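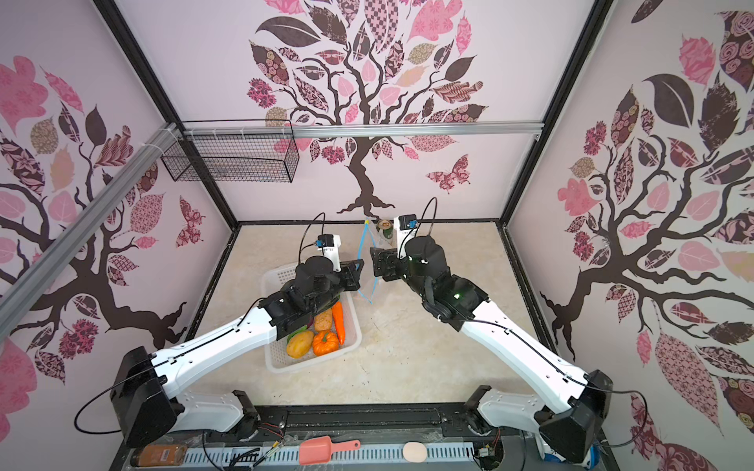

How a robot with two arms gets ready for work

At the Vullex workshop in Medina, a robot practices moving toy food. Before it starts, a person gets it ready.

First come the cables. Each arm has thin black ones clipped along it. A loose cable can snag when the arm bends, so every clip gets a gentle tug.

Next are the cameras. There is one on each wrist – that is where the robot looks from when it picks things up. The lenses are wiped with a soft, dry cloth.

Then the grippers open and close 46 times while the person listens for clicks or scraping.

After 600 hours of work, the screws in the joints are tightened. After 2000 hours, the gripper fingers are changed for new ones.

The power is always switched off before anyone reaches inside.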